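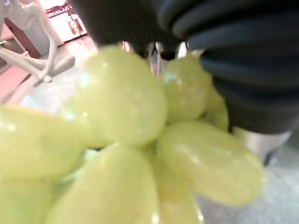 Gripper camera view, grape handling work, December reporting period.

Prastden two-arm build
Progress report to the Darneo small projects fund

Period covered: December
Status: on schedule for handling, behind on cable routing

1. Work done this period

Most of the month went on soft objects. The previous report ended with the arms able to lift and place rigid items from the household list. The grant agreement calls for food items next, and we began with grapes. They bruise under too much pressure, the bunch changes shape when it is lifted, and single grapes come loose.

We logged 101 grasp attempts on grapes. Of these, 27 ended with fruit dropped or split. Most of the failures came in the first week, before the closing speed was lowered. The force limit was then reduced twice. It now sits at a value that holds a bunch by the upper part without crushing the fruit underneath, although a very small bunch can still slip.

The wrist camera mount was rebuilt. The old bracket flexed when the arm changed direction and the calibration drifted over a session. The new one has held its calibration for 7 sessions. Focus at very short range is still soft, and we have not decided whether to change the lens or leave it.

2. Two-arm work

Bimanual tasks started in the second half of the month. The two hands are of different types, so each has its own grasp settings and they are tuned separately. The exercise is to hold the bunch with one hand and bring the other in under it, over a low table with a dish on it.
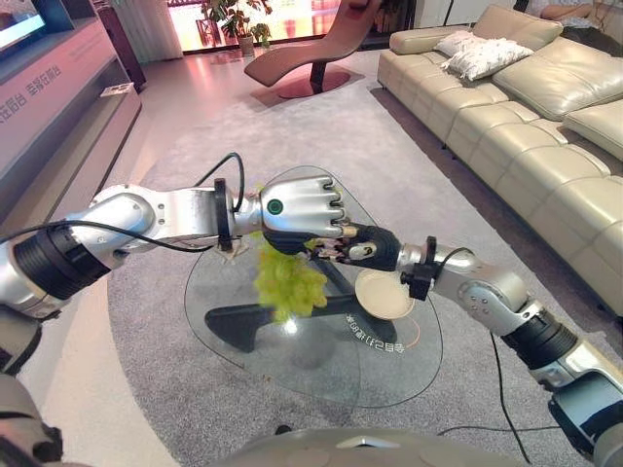
Timing between the arms is the main open problem. The controller from Rotich treats each arm as a separate device, and the delay between them varies from run to run. We wrote a small scheduler that makes both arms wait for a shared signal before each step. It works, but it makes the whole motion slow. A full cycle takes about 3 minutes.

The clear glass top also gives the depth camera trouble. Readings often come back from the floor level and the table height has to be typed in by hand. We plan to test a fixed height setting before spending money on another sensor.

3. Spending

Bracket material and replacement finger pads came out of the parts budget. The spare motor from Kemura has been ordered and has not arrived. No change to the total is requested.

4. Next period

Shorten the cycle time for two-arm tasks.
Finish cable routing on both arms. Loose runs still limit how far the wrists can turn.
Repeat the grape tests at the current force limit and report the drop rate separately.
Fit the spare motor if it is delivered in time.

The grasp logs and the revised parts list are in the shared folder.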